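Tistdale extends home linen service to rural households

The Tistdale District Council has approved a further year of funding for its home linen service and will extend it to households outside the town boundary from June.
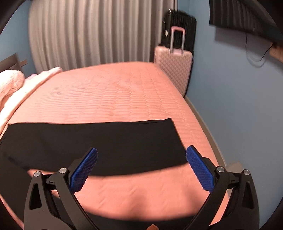
Service area to include Hurker and Nirstead

Residents of Hurker and Nirstead who receive home support will be able to apply for the service on the same terms as those living in Tistdale. Until now, laundry has been collected only from addresses within the town, and rural residents have relied on family members or on the coin laundry in Geagea Street.

The service collects, washes and returns bedding for people who are unable to manage heavy laundry on their own. It covers sheets, pillowcases, blankets, quilts and bedspreads. Towels may be added to any collection at no extra charge. Clothing is not included.

Council records show that 218 households used the service in the past financial year, and that 1,331 collections were made. A survey of rural residents receiving home support found 383 who said they would consider using it if it were offered in their area. The council does not expect all of them to apply in the first year, and places will be offered in order of application once urgent cases have been met.

"Clean bedding is a basic part of living well at home," said Sølve Lie, the council's manager of community care. "Our town clients have told us that a large quilt is often the first thing they can no longer wash themselves. People in Hurker and Nirstead are in the same position, and they have a longer drive to the nearest machine."

Collection and return

Rural collections will be made every second week, between 9 am and 1 pm, with clean items returned on the following run. Clients in town will keep their weekly collection. Each household will be given two labelled bags, and staff will make up the bed on return if this is noted in the client's care plan.

Households may send up to three large items in any one collection. Items marked dry clean only cannot be accepted, nor can electric blankets or feather mattress toppers. Residents who are unsure about an older or hand-stitched bedspread are asked to speak with staff before placing it in the bag, as some colours may run in a commercial wash.

The fee remains unchanged for holders of a concession card. Other clients will pay a slightly higher rate, which the council says reflects the cost of fuel and water. Rural clients will not be charged for travel.

How to apply

Application forms are available at the council office, the Tistdale library and the Nirstead hall. Existing home support clients may apply through their care coordinator and do not need a new assessment. Other residents will be contacted to arrange a short home visit — a relative or neighbour is welcome to attend.

Current clients do not need to reapply. Any change to a regular collection day will be confirmed by letter before the new timetable begins.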